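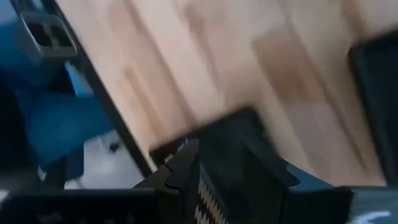 PEDPORT, June — I've been itching to write this one for months, so forgive me if I skip the usual stiff opening. Flesell is opening up Haruna, our little experimental search page, to anyone who wants to poke at it, starting Sunday at noon.

Haruna searches the small web: personal blogs, hobby pages, club newsletters, the stuff that slides to page nine everywhere else. Right now it covers 1,555 sites, every one of them suggested by a reader (keep them coming!). I kept it to 196 testers over the winter, and they broke it in ways I didn't know a search box could break. Most of that is fixed. Searching for a phrase with an apostrophe in it is still a bit wobbly.

My co-founder Randa Srour wrote the ranking code and I did the pages you see, which explains why the first part is fast and the second part is orange. "I wanted results I'd send to my sister," Randa told me when I asked her for a quote — so there's your quote.
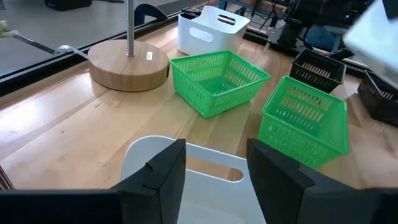
Do I need an account to use Haruna?
Anyone can search without signing up. You only need an account if you want to save searches or suggest a site, and all we ask for is an email address.

We've also got 2 side experiments going up the same day. One is a random page button. The other mails you new posts that match a saved search, and it runs on servers from our friends at Brustex, who have been very patient with my questions.

Press folks, write to me, Tobiloba Omoregie, through the contact page at Flesell. I answer my own mail, usually before breakfast.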